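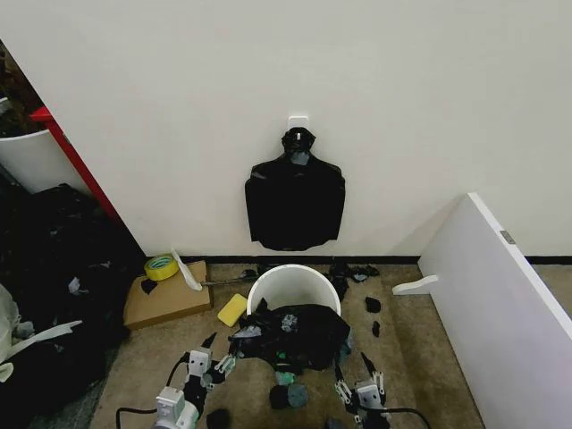 Elis Ruddock asked us this one: can my mom's boss fire her just becuase she complained about him?

Good question. Big one too. Let's go fast.

What's a court?
A place where people take a fight they can't fix on their own. A judge listens to both sides. Then the judge decides. No yelling (well, not much).

What's a constitution?
The top rule book of a country. Every other rule has to fit inside it. It says how the government works and what rights people have. Like the right to say what you think.

So can a boss fire you for talking?
Depends! In lots of places the top rule book is mostly about what the GOVERNMENT can't do to you. A boss isn't the government. So judges often look at other laws first. Work laws. Those can say stuff like, no firing a person for telling the truth about danger on the job.

Let's make up a story. Vahidi works at Drurex, a factory with 300 workers. She tells a newspaper the stairs are broken. Drurex fires her. She goes to court.

Her side: the stairs really were broken, people could get hurt.
Drurex's side: she should of told us first.

The judge reads the law. Reads her work contract, that's the paper with the promises she and Drurex made. Asks questions. Then decides. Maybe she gets her job back. Maybe she gets money for the pay she missed. Maybe she loses.

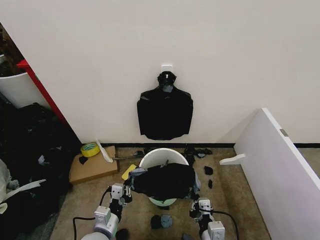
But what if the judge gets it wrong, one reader wrote in to ask. Then you can appeal. That means asking a higher court to check the work. Higher judges usually don't start all over, they look for mistakes in how the law was used. Sometimes they say yep, fine. Sometimes they send it back.

Do kids have rights too?
Yes. Some are the same as grown-ups, some are different. You mostly can't sign a work contract by yourself when you're little. And there are rules on how many hours a teenager can work, so there's time for school and sleep.

Words to know
Appeal: asking a higher court to look again
Contract: promises the law can make you keep
Judge: the person who decides

Next time: what does a jury do all day?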